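Jedside Snack Swap is back, and it's bigger

The snack swap at Murkel Hall in Jedside is coming back on 20th May, and if you missed the last one, you missed a great afternoon. People brought 506 items through the door, from cookies and chips to bottled tea, and almost everything went home with somebody new. I came in with a bag of pretzels and left with three kinds of crackers I had never heard of (one of them is already a household favorite!).

The idea is simple. You bring sealed snacks or drinks, you get a token for each one, and you trade your tokens for whatever catches your eye. Ukico, the neighborhood group behind it, has doubled the floor space this time and set a goal of 1,090 items. That sounds like a lot, but the sign-up sheet at Chou, the corner grocery on the main street, filled a whole page in one morning, so I think they have a real shot.

The other big change is how things get sorted. Last time it all went into one giant pile, which was fun to dig through but hard on the chips. Now there will be 30 sorting spots with open baskets and clear boxes, so you can see what's inside before you commit. Boxed cookies and bottles can share a basket, and bagged snacks get a little more room - a small thing, but your chips will thank you.

Baskets and a clear box on the brown tabletop:

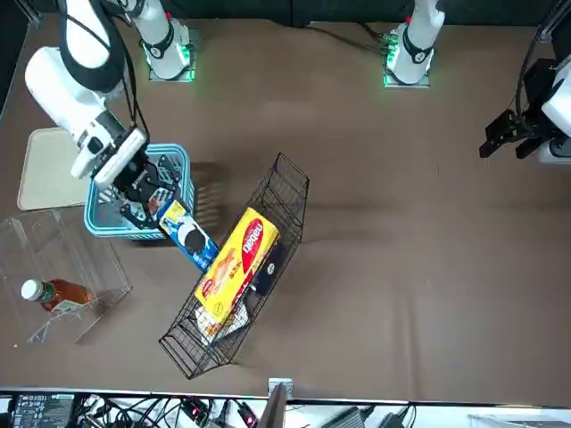
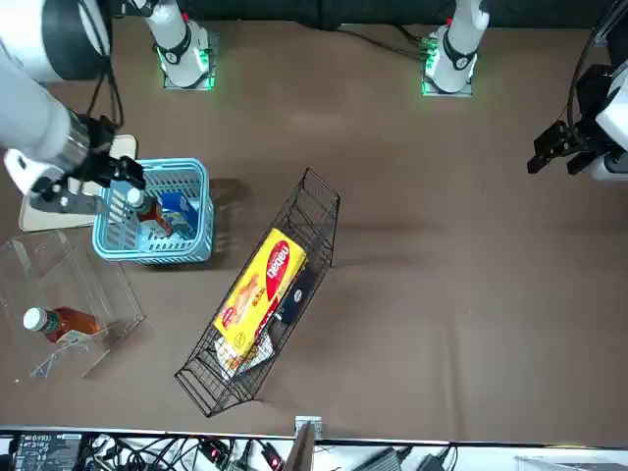 Doors open at noon and the trading goes on for 3 hours. Bring a tote bag, check the dates on your packages before you leave home, and please keep homemade food for the bake sale in July. Anything without a label can't be swapped. Kids get one free token at the door even if they come empty-handed, and there's a table by the window for anyone who wants to open their finds right away. I'll be the one hunting for more of those crackers - the sesame kind, if anybody has a spare box.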